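Household storage bin

A household storage bin is an open or lidded container used to keep loose belongings together in a home, shed or workplace. It is one of the humblest objects in the house, and one of the most useful. Bins differ from drawers in that they can be lifted out and carried, and from bags in that they hold their shape when empty.

History

People have sorted their goods into containers for thousands of years, using clay jars, woven baskets and wooden chests. Moulded plastic changed the picture in the twentieth century, making bins light, washable and cheap enough to own by the stack. Grey became a favourite colour in workshops and stockrooms, partly for the happy reason that it hides scuffs so well!

Shape and size

Most bins are rectangular, so they sit neatly side by side on a shelf. Small ones for screws or buttons may hold less than a litre, while a large blanket bin can hold 200 litres. A common size for general use is 30 litres - big enough for a good jumble of things, yet still light enough for most adults to carry when full.

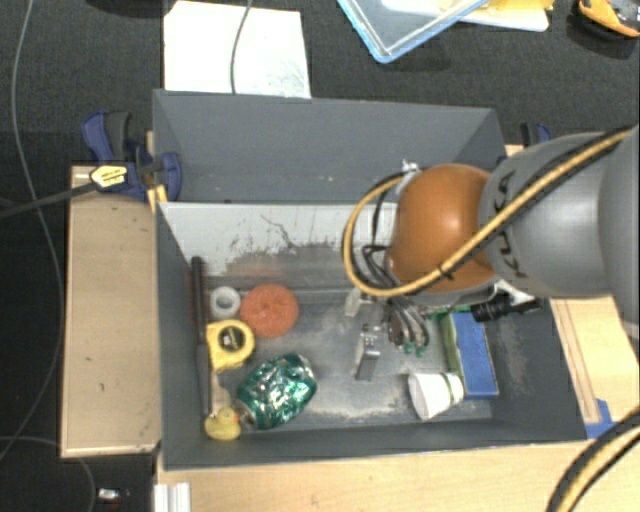 By the Household Objects Editor, Barua Encyclopedia of Everyday Things

Open bins are wonderful for items in daily use, as everything can be seen and grabbed at once. Lidded bins keep out dust and moths, and many can be piled up to 4 high. Sloping sides let empty bins nest inside each other, although they give up a little floor space in return.

Sorting

There are two main ways to fill a bin. In sorted storage, each bin holds one kind of thing, such as batteries or tea towels. In mixed storage, unlike objects share the same bin, and the fun (or the frustration) lies in digging through them. Many homes use both, with labelled bins on the shelves and a mixed one near the back door.

Care

Plastic bins can be washed with warm water and dish soap. Long spells in strong sunlight make some plastics brittle, and cracks usually begin at the rim or handles.

See also: Basket; Crate; Tea chest; Toolbox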